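## 6. Colocación de la colcha en cama baja 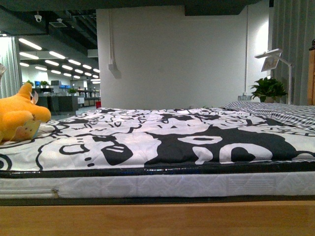

*Documentación técnica Brenell · Mayo de 2018*

Procedimiento para colchas acolchadas estampadas sobre colchón blanco con cremallera lateral.

1. Retire los peluches y la ropa de cama suelta.
2. Asiente el colchón sobre el bastidor de madera. Deje el tirador de la cremallera en el extremo cerrado.
3. Extienda la colcha con el dibujo hacia arriba.
4. Alise desde el centro hacia los bordes. Las costuras del acolchado admiten pliegues leves.
5. Coloque la pieza de cuadros blancos y negros en un extremo, sobre la colcha.

**Nota:** el panel lateral del colchón puede quedar a la vista.

**Precaución:** no tire de la colcha por las costuras. No arrastre el colchón sobre el canto de madera.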